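Warside is the last unit on the estate, and I found it by walking past it twice. I was there to talk to the software lead at Gernent about Skivgate, the planner that decides how their two-armed robot picks things up and where it puts them.

"People ask about the hands first," she told me over a very strong tea. "My week is mostly logs." She'd read through 138 of them in June, and wasn't exactly glowing about it!

So what goes wrong? Grasp poses, mainly. A long handle can be held in dozens of ways, and the planner likes whichever one is quickest to reach - even if it leaves the wrist in a daft spot for the next move.
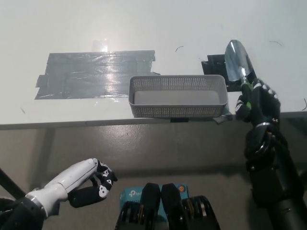
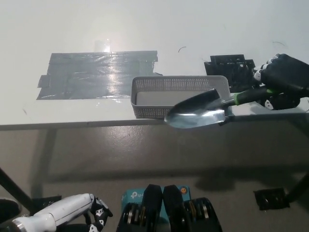 Garden trowel, two different moments.
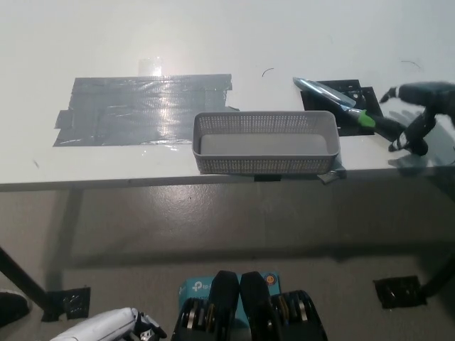
**Lamptey**
*Staff writer, robotics and software*

I asked about shiny things, as I'd always heard that depth cameras hate them. "They do," she said. "You get holes in the point cloud right where the blade is. We used to fill them in and hope." Now Skivgate marks those bits as unknown and plans a wider path round them, which added 12 lines of code and (she reckons) saved her a lot of swearing.

The bit she's proudest of is the replay tool. You scrub back through a run, change one setting and see what the planner would have picked instead. It has 557 saved runs in it so far, and she wants it to open faster. "It takes roughly 58 seconds to load. I've timed it, I was cross."

Next on her list is getting both arms to share one plan.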